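25 September 2025, glue and finish tests, carried on from last page
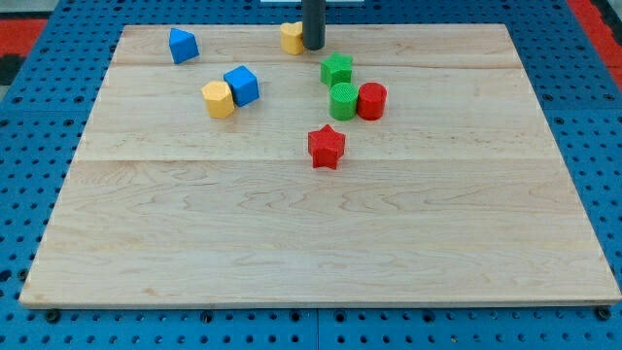

Ye-ji Heo

Hide glue batch 2 went off. Smelled it before I got the lid up. Binned the lot, jar is soaking in the sink, please leave it there till I've scrubbed it. New batch soaking overnight in the small fridge, same granules (the Brandão ones, not the bag from Stelik which clumps).

Main job today was the open time question for the Galham order. They want the old glue throughout because of the repairs later on, fine, but their shop is cold and ours isn't, so anything I time in here is going to flatter us. Moved the offcuts into the back passage with the door propped. Better. Still warmer than Galham in November I should think.

What I did:

- glue pot at 70, checked with the probe, not the dial. Dial reads high again
- offcuts left in the passage over lunch so they were properly cold
- brushed one face only, waited, closed, clamped
- opened them up with the wide chisel once set

Short waits all fine, fibre tearing right across. Longer waits skinned over and popped apart clean, shiny on both faces. No surprise. What I didn't expect was how quickly it goes from one to the other, there's hardly any middle. Warming the faces first with the hot air gun bought a good bit of time and I think that's the answer for Galham, tell them to warm the parts and stop fiddling with the glue.

Tried a pinch of urea in a side jar as well. Longer open time yes, but the squeeze-out stayed rubbery and I didn't like it. Might be I put in too much, I didnt weigh it (yes I know). Do again with scales.

Finish samples. Zeltanach oil, thin coat, wiped back hard. Went on lovely, then came up blotchy where I'd stopped at the coarser paper. Sanded a fresh strip finer and the blotching mostly went. Shellac first and then oil looked flat, bit plasticky, not for this. The one with no shellac has more life in it but will need somebody patient on the rag. Leave the samples on the windowsill, labels face down, I want to see which we like in a week without knowing.

Rags: hung flat on the line outside. NOT in the bin. Found one scrunched up behind the vice this morning and I'm not asking who.

Clamps. The 2 long ones with the bent pads are marking everything. Put tape on for now. Could do with proper cork, there was a sheet of it somewhere, maybe under the offcut rack.

Rang Stelik re the clumpy granules. They say damp in transit, will send another bag, no charge. Asked for the finer grade while I was on, they do it in tubs now. Will beleive it when it's here.

Job number for the Galham stuff is 32 on the sheet, somebody had booked the glue hours to the wrong line. Changed it in pencil.

To do next:

- urea again, weighed
- repeat the warm faces with the brush loaded heavier
- recalibrate or replace the dial, I'd replace
- write up passage test for Galham, keep it to a page, they don't read more than that
- cork
- check what Brandão charge for the bigger sack before we run out

Pot switched off, lid on, probe back in its drawer.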